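Ornus County, Stiretis Ridge district. Trailhead and overlook inspection, June, ahead of the summer season. Start 7:40 a.m. Ratings: OK, Watch, Repair.

## Access road and parking

- [x] Gate at Busside junction swings and locks. **OK**
- [x] Culvert at mile 2 clear of brush. **OK**
- [ ] Shoulder on the east curve. **Repair.** Edge has dropped for nearly 24 feet. Cones set; road crew to fill before weekend traffic.
- [x] Parking stalls, 12 marked. **Watch.** Paint faded at the north end.

## Kamel Overlook

Railing posts were checked by hand for movement. Posts on the river side are firm. The corner post by the steps moves at the base and needs a new anchor bolt. Carried over from last year's list. 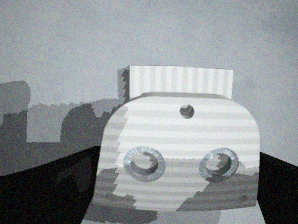 *Simulated view: pale gray housing with small round openings.*

The county map board is readable, but the elevation for the lower lake is still wrong. Replacement panel is on order under work item 208. Leave the old panel up until it arrives.

## Trail, first section

- [x] Footbridge deck boards. **OK**
- [ ] Footbridge approach, south side. **Watch.** Gravel washing toward the creek.
- [x] Avalanche zone sign. **OK.** Winter dates covered.
- [ ] Leaning hemlock above the second switchback. **Repair.** Flagged in orange. Keep this section closed until it is cut.

Recheck the corner post and the hemlock before opening. Copy of this sheet to the Busside ranger office.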